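5/23/20
By Tane Kerslake

This site uses cookies to remember your reading preferences. By continuing you accept their use.

Dev diary, Orkholm multiplayer

Wellington Peixoto handed over the netcode this morning. His last build is tagged and the branch is locked. He leaves Inbridge after finishing the rollback work he was hired for, and the studio will put out a short notice with the patch notes. He asked for it to be short. Anselmo Nogueira takes the lead role for multiplayer. I keep matchmaking and take over the server browser, which has had no owner for most of the spring.

The handover took the whole morning. Wellington went through the prediction layer file by file while Humaira Marwat and I took notes. Most of it is documented. The exceptions are the projectile interpolation and the part of the snapshot code that decides which entities get dropped when a packet is full. The second one worries me more. Priority is computed from distance, time since last update and a per-class weight, and the weights sit in a table with no comments. Wellington said they were tuned by hand during the closed test and that he would not change them without a full capture to compare against. I have written that at the top of the file.

Open defects as of tonight:

Desync on vehicle exit. A player leaving a moving cart is placed by the client before the server confirms the exit. If the cart turns in the same tick, the two positions differ by more than the correction threshold and the player snaps. Reproduced 11 times on the harbor map, never on the quarry map. Humaira thinks the slope of the dock matters. I think it is the tick order. We will log both.

Lobby leader migration. When the leader drops during map vote, the new leader gets an empty vote table. The vote then resolves to the first map in the list, so players have been seeing harbor more often than they should. The fix is to keep the table on the server and send it again on migration. Tainá Nogueira has a patch waiting for review. She and Anselmo do not review each other's code, so it goes to me.

Skill rating drift. Daltix, our stats tool, shows new accounts settling too high. The initial uncertainty was set to 400 in the first season and raised to 700 in the second, and the cap on gain per match was never adjusted to go with it. A new player who wins the first few matches passes players with long records and then loses steadily for a week. I ran the season two match history again overnight with the old value. Ratings settled faster and the complaints we have on file mostly line up with accounts that would have been placed lower. I am not ready to ship the old value, as it makes returning players slow to move. Next run will use separate values for new and returning accounts.

Playtest this afternoon, full lobby, everyone connecting from home. The build held for the whole session with one client crash, in the audio mixer, already known. Average round length was longer than we want. Defenders on quarry can hold the upper crane with two people, and attackers have no route that avoids the sight line. Level design wants a tunnel. I would sooner move the attacker spawn forward and see what that does, given that a spawn point is a one-line change and a tunnel is a month.

Arruda, who host our South American servers, answered the ticket on packet loss. They found a misconfigured queue on one switch and have moved our instances off it. Loss on our graphs went to near zero after the move. I have left the ticket open until we have seen a busy evening.

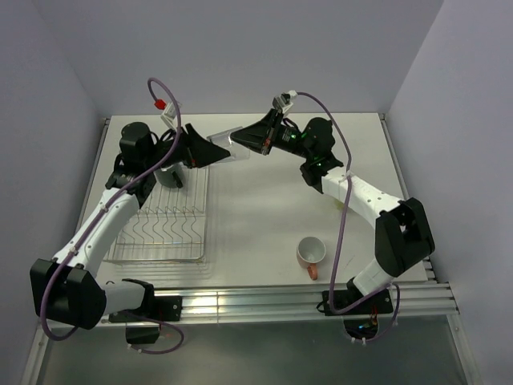
Ticket 988 can be closed. It was the report of duplicate kill messages, and it came from the client subscribing twice to the same event after a reconnect. Unsubscribing on disconnect fixed it. I checked the other event handlers for the same mistake and found it in the score feed, where it had no visible effect but was allocating on every kill. Fixed in the same commit.

Anselmo wants the weekly build frozen a day earlier from now on. I agreed, with the condition that server-only changes can still go in, as they do not need certification. He also wants cross-play pushed to December. The account linking flow is not finished and the input-based matchmaking pools have not been tested above small numbers.

For tomorrow: review Tainá's vote table patch, start the rating run with split values, move the quarry spawn and tell level design before they find it in the change log. Ask Humaira for the tick captures from the dock. Ask Wellington, while his account is still active, what the weight for smoke grenades was before he changed it.

Last updated 11:40 p.m.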